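Print this page | E-mail this page

Book bench: trying out hands and a head camera
21/03/2021

Quick gallery from the hand comparison. Full write up still to come, wanted to get these out while I still remember what I was looking at. Task is books into a desktop file organizer on the next table over. Sounds dull. Flat things on a flat table are the hardest stuff we have tried since the mugs in December.

Two hands on the list, the Javel and the Presura. Same arm settings for both, same head camera, Fonano controller on its stock gains. 10 tries per book, then swap. No resets of the camera mount in between, I learned that one the hard way.

White book on top of a dark one, both on the white desk, organizer across the corner on the green table. Glossy covers were a pain for the depth in the early tests so I now check the depth view before every block. Takes a minute, saves an afternoon.
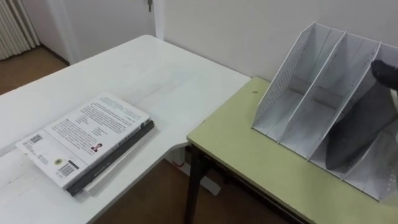 MacRitchie wrote in after the last gallery to say the slot width matters more than the hand does, and that any comparison without a fixed approach angle is mostly measuring the operator. Fair. The approach angle is locked now, 5 degrees off vertical for everything. Slot width I can't do much about, it's the organizer we own.

More on the approach. Coming down with fingers spread gives the thumb somewhere to go, but you lose the near edge from the head view right when you need it. Tried a slower descent. Helps the operator, does nothing for the veiw. A wrist camera would fix it, budget says no for now.
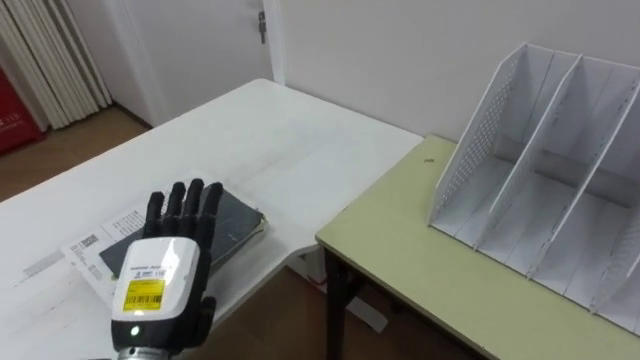
Fingers spread over the dark book, thumb alongside.

Grip force next. Too low and the cover slides out, too high and you are bending somebody's paperback. Ended up at setting 4 on the Fonano for thin books and left it alone. Going to 9 was a mistake, won't repeat that.

Pages are the other headache. Catch the cover plus a few sheets and the whole thing wants to open like a fan. In the shot below the black fingers have the cover and several pages pinched at the near end, with the rest of the stack splayed out underneath. Closing the thumb last is supposed to be better. Still testing, no numbers yet so dont ask. 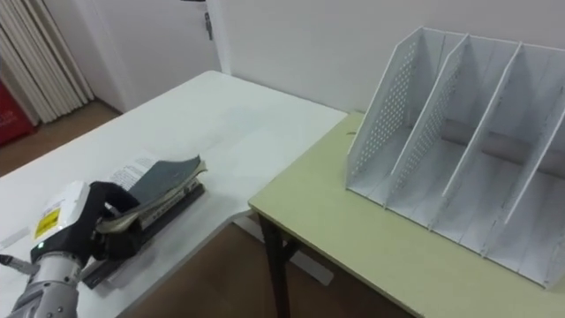

Still to do

Soft fingertip pads, both hands.
Same books, spine toward the robot.
Lower the head camera a notch and rerun the thin books.
Fonano firmware update, after the comparison and not before.

Related items
Mugs by the handle: December gallery
Head camera or wrist camera for tabletop work
Fonano controller, first setup notes
Javel hand unboxing
Presura cable routing, second attempt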